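Small Books, Big Readers: Making Zines with the Pulen Reading Room
Student project report by Jucélia Moura and Pieter Verstraete

14 shares · 3 comments

We wanted to find out whether kids who say they hate reading would read something their own classmates had made. Our guess was yes, and we were so happy with how it went!

A zine is a small homemade magazine. Ours were eight pages each, folded from plain copy paper, with stories, comics, recipes and one very serious guide to snails. The Reading Room in Pulen let us use its back tables after school, and 22 kids signed up in the first week (we had hoped for half that).

What we did

Each kid picked a topic and filled out a planning sheet before touching the good paper. Solange Bittencourt, our project teacher, suggested the planning sheet, and it saved us from a lot of stories that ended on page three. We scanned the finished pages in black and white and ran off 300 copies over 9 afternoons.

Folding was the slow part. We tried a bone folder, a ruler and the back of a spoon, and the spoon won easily. For binding, we put two staples through the spine of each zine. The pages have to be lined up at the top before you press down, or the whole book comes out crooked.
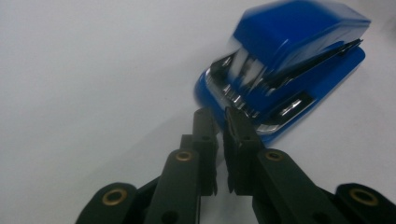 What we found

We left the zines on a shelf by the door with a sign-out sheet. By the end of June, 120 had been signed out, and the comics went first. The snail guide was close behind, which made its author, age ten, impossible to live with (in the best way).

On our short survey, most kids said they read a zine because they knew the person who wrote it. Several asked when the next one was coming out. Two kids who had told us they never read anything took home the whole set!

What we would change

We would start scanning earlier, use heavier paper for the covers, and ask families to join in. Nataša Leka from the Gristden school wants to swap zines with us in the fall, so we are already collecting topics. So far we have volcanoes, bread and the history of the Barros bus line.

3 comments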